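Stisance of Cluvitcombe
Home > Toys > Building and stacking > Large blocks
Ratness Big Blocks, bag of 30
Item no. 413
In stock
£30 including postage within the UK
Add to basket

Chunky plastic blocks for small hands, with square ones, long ones and a good helping of curvy ones. Suitable from eighteen months.

About these blocks

We have sold the Ratness blocks for longer than we have sold almost anything else in the shop, and they are still the set we reach for when somebody comes in wanting a present for a child they have only met twice. They are big, they are bright, they push together with a satisfying little squeak and they come apart again without a grown-up having to get their fingernails in. A toddler will mostly want to knock down what you have built, and then at some point (usually when you have gone to put the kettle on) will start putting one on top of another without any help at all, which is a lovely thing to come back to.

There are 30 blocks in the bag. 13 of them have a curve somewhere, and the rest have straight sides. We know that plenty of sets on the market give you nothing but oblongs, and very good walls they make too, but it's the rounded pieces that get the most use in our play corner. A rounded block is a turret, a tree, the front of a train, a cake, a cup of tea for a bear. The curved-front ones are particularly nice at the corner of a castle, and if you put two back to back you get a shape that children seem to find very pleasing to hold.

Colours vary a little from one bag to the next, so please don't be cross with us if yours has more greens than your sister's. You can expect reds, at least two blues, a dark green and a pale lime green, with a few other colours mixed in. If you are buying a second bag to go with a first, they will fit each other whatever year they were bought, and the shades are close enough that you'd need to be looking for the difference.

How they fit together

Each ordinary block has raised round studs on top and is hollow underneath, where the studs of the next block go. Inside the hollow part there is a tube with small ribs joining it to the walls, and that is what gives the block its grip and also stops the sides from giving way when somebody treads on it. (Somebody will tread on it. They are much kinder to a bare foot than the small sort, being so wide, but we still wouldn't call it a treat.)

The studs are tall enough that a block will sit in place even if it hasn't been pressed right down, so a child who hasn't quite got the strength yet can still build something that stays up. It may lean. Most of the towers in our shop lean.

There are also some blocks with a smooth top, for finishing off a roof or making a place for a toy figure to stand. Little ones often try to build upwards from these and are puzzled for a moment, then balance something on top regardless. We think that is half the fun of them, and the balancing is good practice in its own way.

What you get

30 large blocks in mixed shapes and colours, 13 of them rounded
One cotton drawstring bag with a long cord-free handle
One folded sheet of building ideas, which you are welcome to ignore

There are no stickers, no batteries and no baseplate. If you would like a baseplate, the Ratness large green one is sold separately and can be found further down the building and stacking page. You don't need one by any means. A floor does perfectly well, and so does a tray if you are trying to keep things in one place during a long afternoon.

Where to play with them

On carpet the blocks wobble, especially on anything with a deep pile, and tall towers come down sooner than their builder would like. A low table is better for that, or a hard floor with a thin rug pulled to one side. They slide about quite freely on anything polished, so stone, glass and varnished wood all make for a livelier game, and a child will often end up pushing the blocks along as boats or cars instead of stacking them.

We are often asked whether they will scratch a good table. The edges are rounded and the plastic is softer than stone, and we have never had a complaint about marble or granite. What does the damage is grit caught underneath, so if the blocks have been out in the garden do give them a rinse before they come back to the dining room. With French polish or soft wax finishes we would put a cloth down and leave it at that.
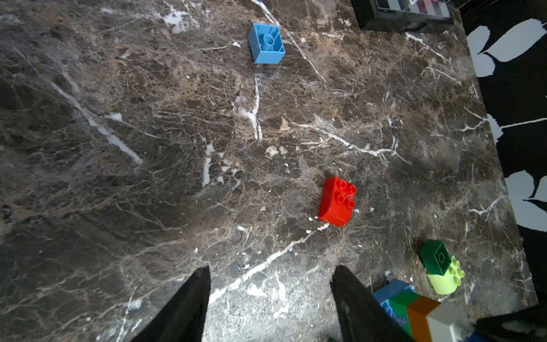 Big blocks on a dark marble tabletop. The light blue one is upside down, with its inner tube showing.

If you are short of ideas to begin with, try handing over one straight block and one rounded one and seeing what becomes of them. Sorting by colour keeps some children busy for ages, and others have no interest in it whatsoever until they are three or four. Lining the blocks up in a row is popular at every age we have come across. For older brothers and sisters, hide something small under one of the hollow blocks and shuffle them about, although you do need to be quicker than you think.

Cleaning and care

Warm water and washing-up liquid, a soft brush for the insides, then leave them studs up on a tea towel so the water runs out of the hollows. They can also go in a mesh laundry bag in the washing machine at 30 degrees with no spin, if you can bear the noise. Please don't put them in the dishwasher. The top rack of some machines is gentle enough and the top rack of others is not, and we've seen what a warped block looks like.

The bag washes with ordinary coloureds. It will come out a touch smaller the first time, and we have allowed for that, so everything should still go in with a bit of a shove.

For shine, a dry cloth is enough. Crayon comes off with a dab of cooking oil followed by soapy water. Felt pen is more stubborn, and on the paler colours it may leave a shadow.

Safety

Suitable from eighteen months. None of the blocks comes apart into smaller pieces. Check them over from time to time and put aside any that have cracked. Remove all the packaging before giving the blocks to a child.

Goes well with

Ratness large green baseplate
Ratness people and animals, bag of eight
Cavalcanti low play table, round or square
Cavalcanti storage box with lid, which takes two bags of blocks and still shuts

The Cavalcanti table is the one we have in our own play corner, and it is the right height for a child who is standing or kneeling. We can send the table and the blocks together if you order them at the same time, though the table does travel by a slower van.

Questions we get asked

Do they fit other makes?
With some, yes, and with others they are a bit loose or a bit tight. We can't promise anything, and the best advice we can give is to bring one of yours along to the shop and try it against ours. We keep an open bag behind the counter for the purpose.

Can I buy just the rounded ones?
Not at the moment, sadly. We have asked Ratness about this more than once and we shall go on asking. If you have lost a piece or two, get in touch all the same, as we keep the leftovers from damaged bags and are happy to pop a few in the post for the cost of the stamp.

Is the set big enough for two children?
For two who share nicely, yes. For two who don't, we would suggest a second bag, and if you are ordering for a playgroup or a nursery do ask us about the price for four or more.

Are they heavy?
They are hollow, so the whole bag is light enough for most three-year-olds to drag along behind them. Many of them insist on it.

Delivery and returns

Orders are packed here in Cluvitcombe and normally leave us within two working days. Postage within the UK is included in the price. We can post to the Isle of Man and the Channel Islands at a small extra cost, which will be shown before you pay.

If the blocks aren't right for you, send them back within 13 weeks and we will refund you in full, provided they are all there and reasonably clean. We aren't fussy about the odd mark. It's a toy and we do expect that somebody will have wanted to play with it before making up their mind.

You are also very welcome to collect from the shop, where there is parking at the back and a step at the front door. Ring the bell if you have a pushchair and we will come and give you a hand with it.

Page updated March 2026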